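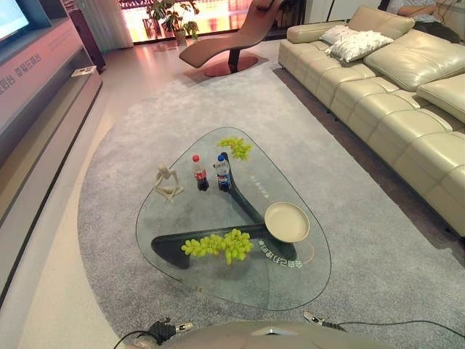
> Robel Nigatu wrote:
> Does a forfeit in the Flirkmont Cup count toward the seeding?

It counts as a 6-0 map loss, so Teruder drop to 8th and Iordache get the bye. Rough one, they had 432 points going in!

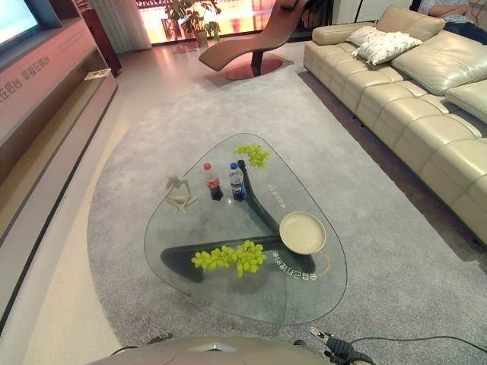 *Cola and Pepsi on the glass table*

I still think Pemedik take the whole thing (their second map against Iordache was so good, I've watched it twice). Semis start at 900 points minimum this season, so check your team before you fill in the bracket thread.
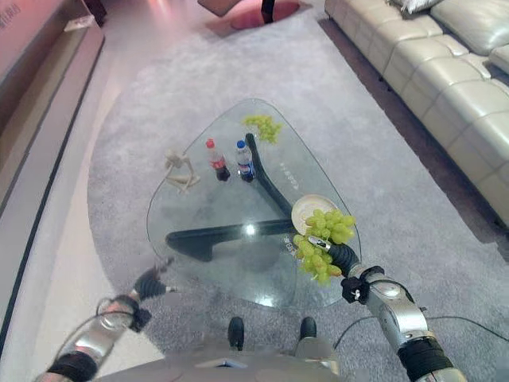

*Grapes at the far edge*

Send me your picks before the semis and I'll add them to the sheet.

Begoñe Figueroa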